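Painted steel tote: bare patches and holes in the floor, recoat or replace?

Posted in Workshop & Storage
3 replies

Gaetano Melis
I use a large open-topped metal bin for mixed small parts. The walls are painted a blue-grey and the floor is scuffed metal. It has been in use since September of last year, and the finish is wearing in two ways. The walls have fine scratches, which I can live with. There is also a worn, flaking area below the far wall with dark specks collecting along its lower edge. I can't tell whether the specks are rust, old adhesive or dirt packed into the paint edge.

There are two small round holes in the floor near the front. I did not drill them. I keep plastic blocks, brushes and similar items in the bin, so nothing falls through, but dust does.
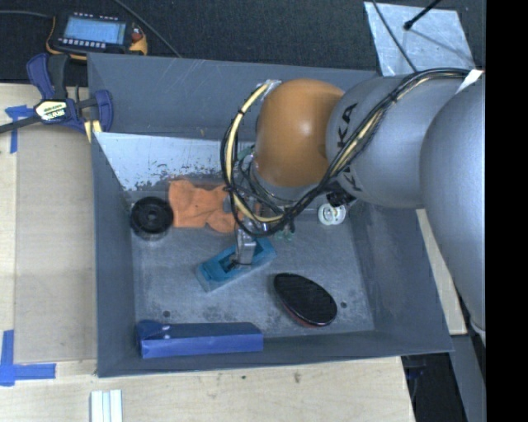
Liliana Zanetti
Find out what the specks are before buying paint. Wipe the area with mineral spirits on a white rag. Adhesive smears, dirt lifts off, and rust stays put and feels rough under a fingernail. Then hold a magnet to the wall. If it does not stick, you probably have aluminum, and the rest of this needs a different primer.

For steel:
Scrape off whatever is loose. Feather the paint edge with 80 grit, then go over the whole patch with 180. Stop when you can't feel the step between paint and metal.
Degrease again and don't touch it with bare hands.
Prime the same day. I use Wosivar metal primer, two thin coats, and leave it overnight.
Top coat the walls only. Paint on the floor of a parts bin gets scraped off by the parts, and the chips end up mixed in with them. Bare metal with a wipe of paste wax holds up better.

The holes are most likely for drainage or mounting. Check underneath for a bracket before you plug them. Push-in rubber plugs work and come out again when you wash the bin — measure the hole with calipers, as the sizes are close together.

wolley_84
just get a new bin. mine was a Hasta and I threw it out after 18 months. or put a rubber mat in it

Gaetano Melis
Magnet sticks, so it is steel. Most of the specks came off on the rag and a few did not. I will sand and prime that strip and leave the floor alone. Does the mat trap moisture against bare metal?

Liliana Zanetti
It does if the parts go in wet. Use a ribbed one, ribs down, and lift it out now and then. Wax first.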